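Tableware and Linens > Placemats and table protection
Thread: Round braided mat, what do you put on it?

mholub
Setting up the small table in the back room. I have one round cream mat in braided cord, and I want a bowl and a tall cup to live on it. I'm at 6 different layouts now and can't settle. The mat came from Virmont, the other two were already in the cupboard.

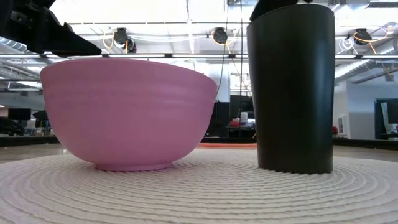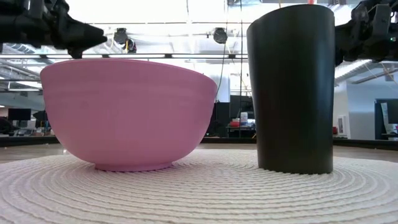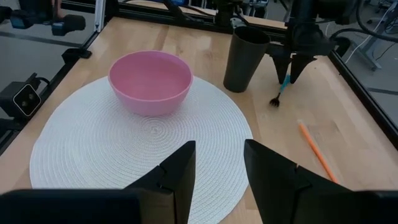 Pink bowl, dark cup, round mat.

Does the cup belong on the mat or off to the side? I also can't decide if the mat is too pale for daily use.

Obinna_N
Cup off the mat, upper right, like any place setting. The bowl should have the mat to itself. With both on there it looks like storage.

stepanka.r
Disagree with Obinna. A tall cup on bare wood leaves rings, and braided cord soaks up drips. I keep both on the mat and move the bowl left of center.

Obinna_N
Then use a coaster. Cord mats are a pain to get clean once something soaks in. The stitching between the rows holds crumbs too.

kamilh
I've had a similar mat from Stirkis for about 16 months. Cold water, a soft brush, dry it flat. Don't hang it or the outer rows start to wave. It has yellowed a little but no stains.

Does yours sit flat under the bowl? The narrow foot on that one would bother me more than the color. Mine rocks if the foot lands across a ridge.

mholub
It rocks a bit if I push the rim. Fine otherwise.

stepanka.r
Turn the mat over. The back on mine is smoother.

lech_z
I'd change the cup before the mat. Dark next to that pink is heavy. Something clear would do.

mholub
The cup stays, I like the dark one. I'll try it off the mat for a week with a coaster and then flip the mat if the bowl keeps rocking.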